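I've been using the Rirkon two-finger gripper at our soup counter in Zirville for 5 weeks, after 64 hours with the Eltura one. It costs $2,300, so I was picky!

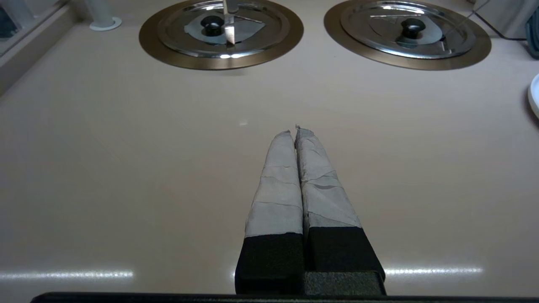
Rirkon fingers nearly closed, gray wrapping and black pads.

Grip first. The Eltura pinched too hard for dishes, and I never got its force setting where I wanted it.

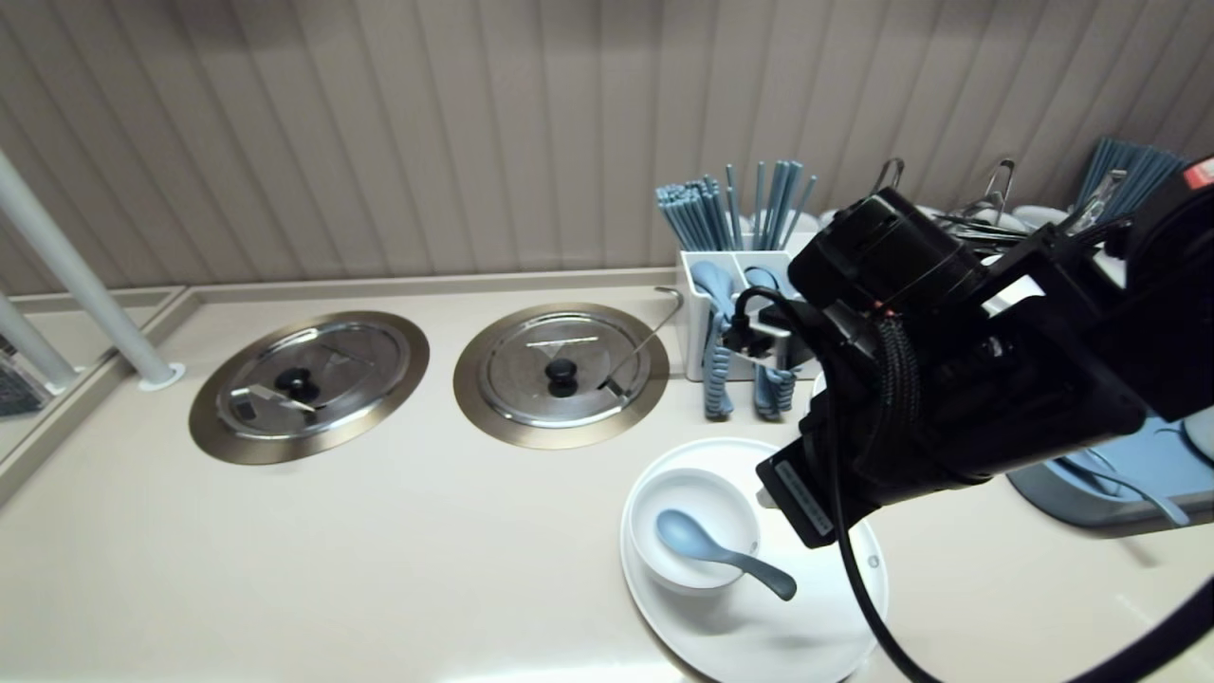

Cables are my main gripe, and the Pretorius arm gets part of the blame. I like plenty of slack for wrist turns, but with the gripper down over the plate there's a black cable lying across the rim – I'd pay extra for a tidy sleeve.

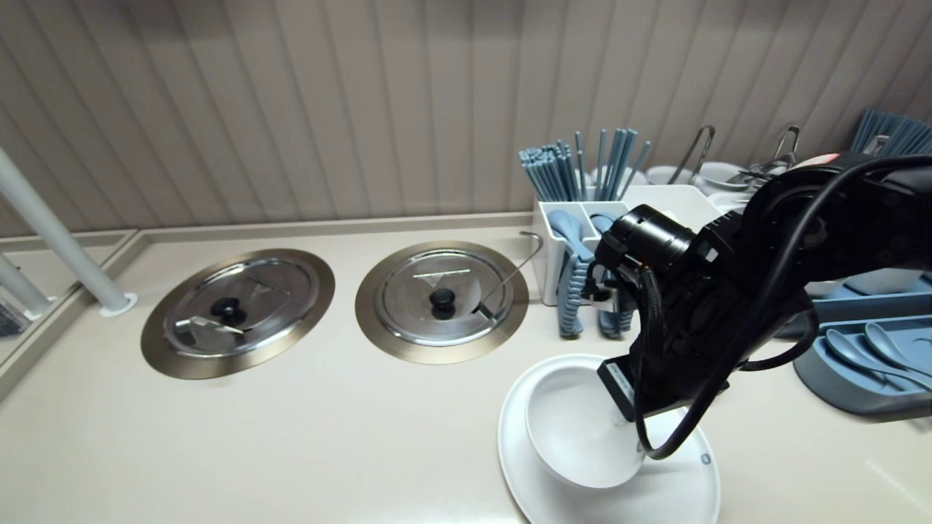 Setup took me one afternoon, mostly spent on finger angles. I ended up liking a side approach for bowls, with a flat finger against the outside. It does tip the bowl a little, so I'd go slow with anything full.

Chopsticks are next on my list, and I expect those to be harder. Four stars from me, and the Eltura is back in its box.
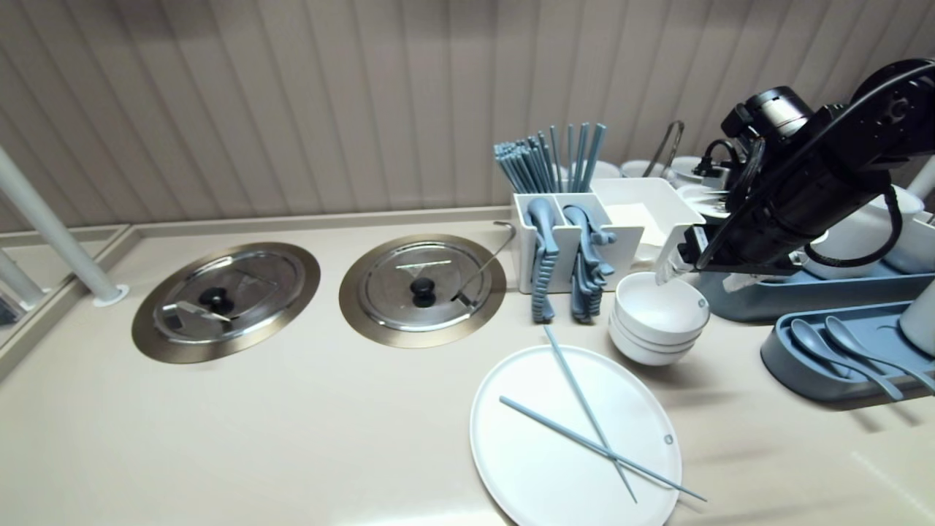
Stacked bowls, crossed chopsticks and the Rirkon above them.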